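The Chair Question

We moved into the new workshop in Plerkville in October, and we have been arguing about chairs ever since.

The old place on Lombridge Street had stools. You sat on one for 15 minutes, your legs went numb, and you got up and did some work. It was a fine system. Then Boris Dervishi, who has a back and likes to discuss it, announced that we were going to have proper seating, and that he would handle it.

Boris handled it by buying whatever was cheapest each week. So we own a mesh office chair with a headrest, which everybody wants, and a navy shell chair with white stitching, which looks like it wandered out of a dentist's waiting room and is roughly as relaxing. I have sat in it for two full meetings. I remember the stitching very well.

Between them is the round white table. I voted against the round table. You can't push it into a corner and you can't line anything up on it, and whatever you set down ends up in the middle, where it stays until somebody needs the space and moves it to the floor.

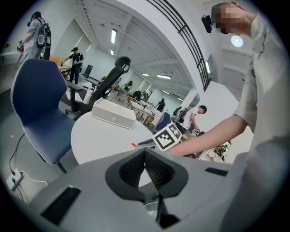

The floor is its own subject. I spent a whole Sunday in the spring labeling cables, 21 of them, with a label maker I bought for the purpose. By Tuesday the labels were on the cables and the cables were on everything else. The workbench is worse, and I've stopped bringing it up.

Boris now wants a couch. He has found one in Gilani green, whatever that is, and he's driving over to measure it on Saturday. I told him to measure our door first.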